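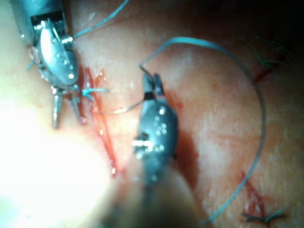

PRODTHORPE, January 28, 2021 - The Prodthorpe Library Foundation will pay for a two-year program of evening talks and small-group study at the Clirnetton Branch Library, the foundation's board announced today. The program is called Jendale Evenings, after the reading room where it will be held once the building reopens for public events. Until then all sessions will be online. Subjects for the first season were picked from suggestion slips and emails sent in by cardholders, and they include local water rights, bread baking, home wiring, the history of the county fair and modern surgery. The surgery talk will look at suturing with robotic instruments, the kind with a metal shaft, a shiny jointed wrist and two slender prongs for jaws, working over a pinkish-beige tissue pad. No background in any subject is needed to attend.

Funding comes from the Sampaio Fund, a bequest left to the foundation for adult education. The money may be spent only on programs that are free to the public and may not be used for building repairs or regular staff pay. The board voted to commit the fund's income for both years of the program. The principal will stay invested.

There will be 24 sessions in all. Each one runs for an hour, with time afterward for questions. Speakers receive a small fee and agree to provide a reading list ahead of time. Library staff will pull the listed titles and hold them at the Clirnetton desk, where they can be borrowed through curbside pickup during regular pickup hours. Titles the library does not own will be requested through interlibrary loan or bought with program money, and purchased books become part of the permanent collection when the season ends.

"People asked us for evening programs for years, and the answer was always that we had no line in the budget for speakers," said Consuelo Manzano, president of the foundation. "The Sampaio bequest gives us that line. We wanted to start with what cardholders told us they were curious about."

The foundation received 126 suggestions during the comment period last fall. Many overlapped. Requests for practical household subjects were the most common, followed by local history and health. Several people asked for language classes, which are outside the scope of this program but have been passed along to the branch for its own planning.

Study groups will meet between talks. Groups are led by library staff and are kept small so that everyone has a chance to speak. Members are asked to read at least one item from the list before the first meeting. Large-print and audio editions will be offered when they can be found, and anyone who needs captions or another accommodation should say so when registering.

"The staff here already answers questions on these subjects one at a time," said Gergely Vida, adult services librarian at the Clirnetton Branch. "With a reading list and a speaker we can do it for a larger group. I expect we will learn which subjects need more than one night."

Registration is free and opens on Monday. A library card is not required to attend a talk, but it is needed to borrow books from the reading lists. Residents without a card can apply by phone or through the library's website. People without internet service at home may listen to any talk by telephone, and the call-in number will be given out at registration. Recordings will be posted when the speaker agrees.

Talks take a break in August, when the branch runs its summer reading wrap-up, and start again after Labor Day. The foundation will accept suggestions for the second year throughout the first. Slips are available at the pickup window and may be dropped in the book return. Suggestions from last fall that were not used will be kept on file and do not need to be sent in again.

About the Prodthorpe Library Foundation

The Prodthorpe Library Foundation is a nonprofit organization that raises and manages private gifts for the public library and its branches. It is governed by an unpaid board and is separate from the library's own administration. Past grants have paid for children's books, microfilm scanning and chairs for the Clirnetton meeting room.

Media contact: Consuelo Manzano, Prodthorpe Library Foundation. Questions about registration should go to the adult services desk at the Clirnetton Branch.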